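4.3 Recording Desk-Clearing Demonstrations

Use this section after the headset has been fitted and the Mudo recorder shows a steady green light. It covers the desk-clearing task only. For folding and pouring tasks, see section 4.4.

1. Adjust the head strap until the recorder does not shift when you look down.

2. Sit square to the desk with both forearms bare to the elbow. Long sleeves hide the wrist, and the hand tracker in Navow loses it.

3. Spread the shredded paper over the desk. Leave it uneven, with some thick patches and some thin ones.

4. Place the snack packets. At least one should be partly covered by paper.

5. Start the recorder and hold both palms above the desk for 2 seconds. Navow uses this pause to find your hands.

6. Bring both hands in from the sides, palms down, and close them on the packet before you move it. Keep your fingers spread so that each one can be tracked.

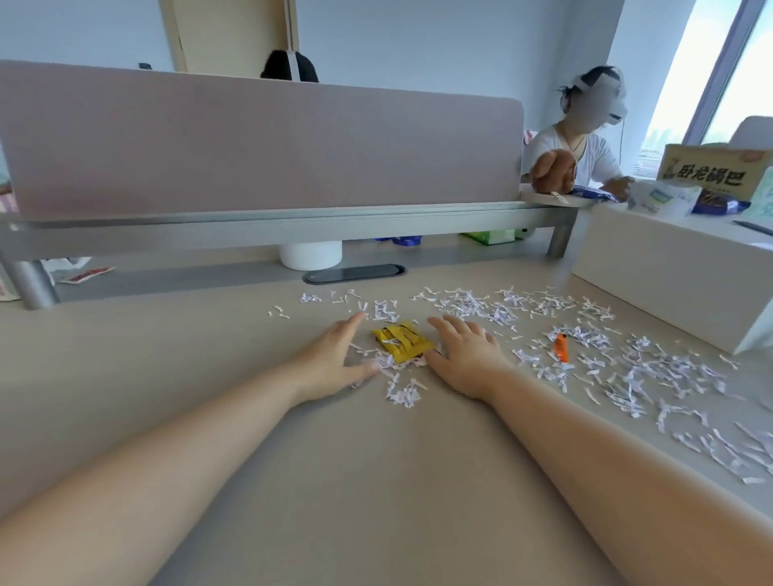

How many demonstrations does the method need before the policy is worth testing?

Plan on 869 for a single desk layout. In our August runs, a policy trained on that set cleared the target packet in 89 percent of trials. Raising the set to 2140 helped mostly with packets buried under paper – the success rate on uncovered ones barely moved.

7. Slide the packet to the drop area and release it. Lift both hands clear before you reach for the next one.

8. Stop the recorder and enter the task code.

Note: Work at your normal speed. Elis Trevor compared slow and normal recordings on the Skarnness arm and found that the slow ones taught it to stall just before contact. If you have already recorded a slow set, tag it "slow" and store it separately.

Note: Other people may work at nearby desks during a recording. Faces must be blurred before the files are uploaded. Run the Cronin filter first, then check the result by eye.

Caution: Do not sweep paper toward the edge of the desk with your forearm. The tracker reads this as a grasp, and the clip has to be thrown out.

Caution: Take the headset off between sets if the strap feels tight or the recorder becomes warm.

Continue to section 4.5 to label the contact points.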